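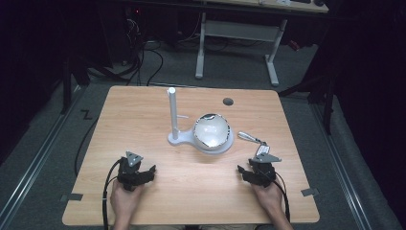 Delphine Arkwell

Shares 2 · Comments 0

Bench notebook, October, a bit after 4 in the afternoon

Paste again. I know, I know, half this notebook is paste by now, but the Nnaji ledgers are back on my shelf and the last batch I made went thin and sour before I got through the first spine, so I'm starting over and writing it all down properly this time.

Started with the Pliltov flour, the fine one in the paper sack, and not the bread flour somebody left in the same cupboard (please label it!). 40 grams of flour into 180 ml of cold water, whisked till the lumps gave up, then left alone while I ate lunch. I used to skip the soaking and go straight to the heat. The paste I got that way always felt gritty under the brush, and I blamed the brush for most of a year.

Cooked it in the small saucepan on the lowest setting, stirring the whole time. It does nothing, and does nothing, and then it grabs all at once and you have to be quick. Kept going past the point where it looked done — it goes from chalky to kind of see-through, and that second stage is the one I want. My arm was tired. Pushed it through the sieve when it was cool, twice. The first pass left a lot of skin behind and the second hardly any.

For the spine linings I thinned a little of it with water until it dropped off the brush instead of hanging there. For the corners I left it thick. I have no measurements for the thinning, sorry, I just do it by feel and I keep meaning to change that.

Ledger one: spine cleaned off down to the folds. The old glue was the brown, brittle kind that pops off in flakes if you're patient and tears the paper if you aren't. I put a damp poultice of paste on the stubborn part near the tail, waited, and scraped with the bone folder. Came away nicely except for one patch by the third sewing station, where the paper is very soft and I stopped. Going to leave that patch as it is. It isn't hurting anything.

First lining is the thin Goleo tissue, torn along a wet line so the edges feather out. Second lining is the heavier Goleo, cut, grain running head to tail. I checked the grain this time! I bent the sheet both ways and did the little damp strip test too, because last spring I put a lining on crosswise and the spine pulled into a banana shape and I had to take the whole thing off again.

Ledger two: not touched except to look. There's something like 400 leaves in it and I think I only trust the sewing in the middle sections. The front hinge is gone and the back hinge is thinking about it. If the sewing really is as loose as it feels, relining won't be enough, and I'd want to talk it over before pulling it apart. Pencil note is inside the wrapper, please don't lose it.

Boards. The Platarwood pressing boards warped again, the smaller pair, and I suspect it's my fault for leaving them standing next to the sink. Swapped them for the older pair and put waxed paper on both sides of the text block. Light weight only, overnight. I had it too tight last time and the shoulders went flat.

Smell check on the leftover paste: fine, kind of like warm cereal. Half of it went in the jar in the fridge, back left, with tape on the lid. It's good for a few days and then it goes watery and pinkish, and please just throw it out when it does. I found a jar last month that had grown a hat.

Things I want to try next: rice starch next to wheat starch on scrap from the same paper, same tissue, same weight, and see which one I can lift again after it's been dry for a while. Everyone has an opinion on this and I'd like mine to come from something I did. Also the wide brush is shedding, I picked three hairs out of the lining with tweezers, and we need a new one before I start on the covers.

Still no idea what to do about the cloth on ledger one. The red is rubbing off on my cuffs. I tested a tiny spot at the turn-in with a damp swab and it bled right away, so no wet paste near the outside until I've worked out a barrier. Maybe the thick batch, used nearly dry. Will check the pressing in the morning and write up the spine then.

0 comments · 2 shares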